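Chapter 7
Packing Small Goods by the Piece

Key terms: inner tray, piece, presentation face, snug fit, staging area, wrap

Chapter 6 dealt with cartons and pallets, where the packer's main concern is weight and stacking. This chapter moves down in size to goods that fit in the hand: phones, battery packs, card readers, spare remotes and similar items. They are light, they scratch easily, and customers look at them closely when they open the box. A packer who is quick and tidy with cartons will not necessarily be good at this work, and most people need a few shifts to adjust.

By the end of the chapter you should be able to:
set out a table for single-piece packing
choose between wrapping a piece before and after it is checked
match a piece to an inner tray by size and depth
record a rejected piece correctly

7.1 The table

Single-piece packing is done on a flat, light-coloured surface. Most small items are black or dark grey, and so are the screws and clips that fall off them. On a dark bench these are easily lost. On a white one they show up straight away, as do crumbs of foam and the ends of tape.

The surface is kept nearly bare. The piece being packed, the tray it may go into and one other item at most should be within reach. Everything else stays in the staging area, to the left or the right depending on which way the line runs. At the Horness depot, where the examples in this chapter are set, the staging area holds 22 pieces. A full shift packs 900.

The tray goes down first, with its long side running across the table in front of the packer. It stays flat while the piece is brought to it. Lifting the tray to meet the piece is a common beginner's habit – it leads to dropped goods and bent rims.
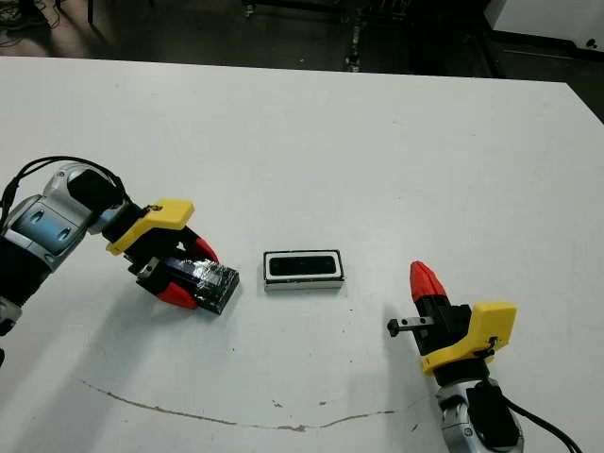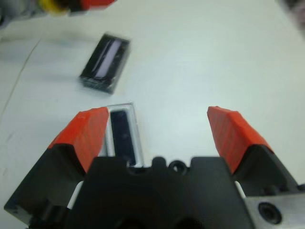
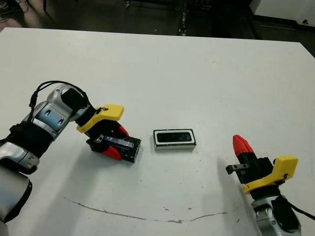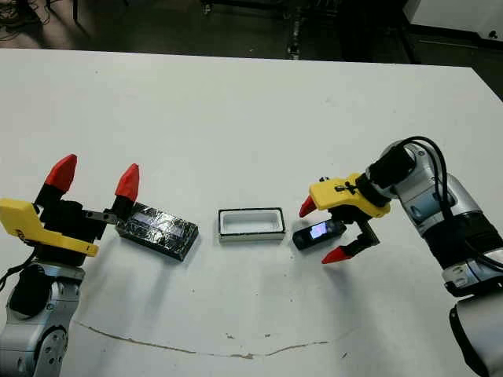 Thitima Chuensuk would do the checking earlier than this chapter does. Her view is that once a piece has been wrapped in clear film, the shine hides hairline scratches, and a packer ends up tilting it back and forth under the light and still missing them. She has her own crew at Cabrera check every piece bare, on both faces, and wrap it only when the tray is already in position.

The Horness method allows either order, and section 7.3 compares the two using a batch of 200 pieces. For now, note that the order affects where the wrap is kept and how much room the table needs.

7.2 Fit

A piece fits its tray when it lies level, does not slide when the tray is tipped slightly, and can be lifted out without a tool. Wrapping adds to the length and width of a piece, especially where the film is folded over at the ends, so the fit is always tested with the wrap on. Creased film can be smoothed with the thumb. Film that has bunched at a corner should be taken off and replaced.

Trays are ordered by inside measurement. The Flokon 113 is the size used in the exercises at the end of this chapter. Packers who have worked with Sirel trays, which are labelled by their outside measurement, should read Table 7.1 before going on.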